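Robots at Home and at Work, session notes
Week 9: Buying a data kit (the Demska hand-held gripper)
Notes last tidied 2023-11-26

Right, so last week we finished on why you might not want to drag a whole robot arm into somebody's bedroom just to collect examples of clothes being picked up. This week is the shopping side of it. I've picked the Demska kit because I've had one on loan from Laaksonen long enough to have opinions, and because several of you asked about it for your projects.

What you get in the case: the gripper itself, a spare pair of fingers, a charger, a cable that is too short, and a licence for the software that turns your recordings into something a robot can learn from. Laaksonen quoted me 568 euros for the lot, plus 152 a year once the first year's licence runs out. Do put that second number in your budgets! Half of last year's project plans forgot the running costs completely and I had to send them back.

Now, the comparison I keep making is with the Palteritz, which is the other one in our cupboard. The Palteritz is lighter and I like its handle better, but its fingers are stiff and they slide off anything thin. Fabric is where the Demska earns its money. You want to get hold of one layer, or at least one garment, out of a heap where everything is tangled up with everything else, and you want the fingertips to stay in view while you do it so the recording is any use later on.

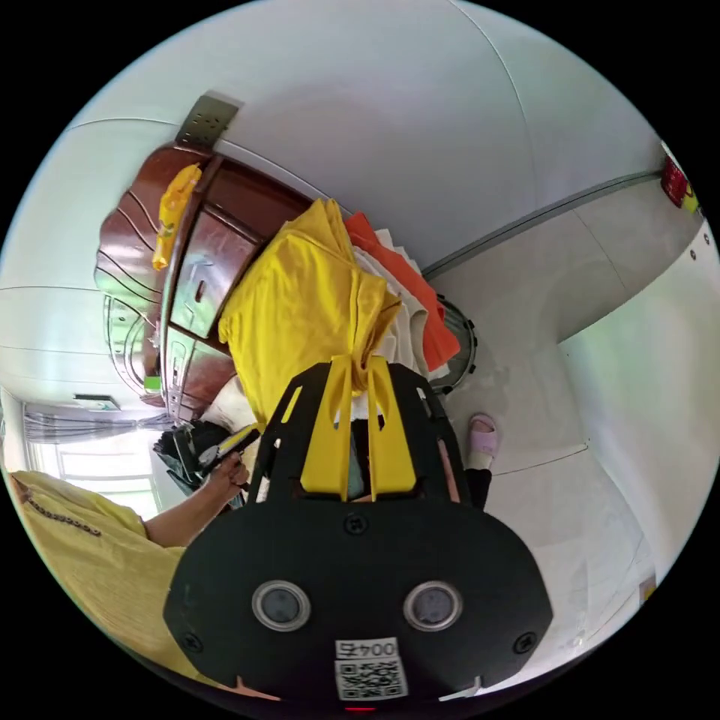

Fig. 1. Demska unit 004, laundry task: yellow fingers closed on a yellow garment at the top of the pile.

Have a look at how the cloth bunches at the tips. It goes into a twist, and a twist is a horrible thing to learn from if every example you have looks different. Then there's the colour problem – yellow fingers on yellow fabric. Would your software find the edge between them? Mine struggles. I've asked Laaksonen whether they'd sell fingers in another colour and Helmi Saarinen there tells me to ask again in December.

What I'd grumble about. The weight, mainly. It's fine for a short session and then your wrist starts to complain, so swap over with your partner before that happens. The manual is thin on calibration (use my handout from week 6 instead, the steps are nearly the same). And the body is broad, so narrow drawers and the backs of cupboards are a pain.

Would I buy it? For cloth, yes. For cups, tins and boxes I'd stay with the Palteritz and spend what's left on storage, and if you're working at the Ukau site you can borrow theirs anyway. Elsa Ahonen keeps the booking sheet.

For next time
Work in pairs. Write two pages arguing for or against the Demska for your own project, with running costs over three years, and say which objects in your task you'd expect it to drop. Read the Ukau report as well, at least the part on soft objects. The appendix is long and you can skip it.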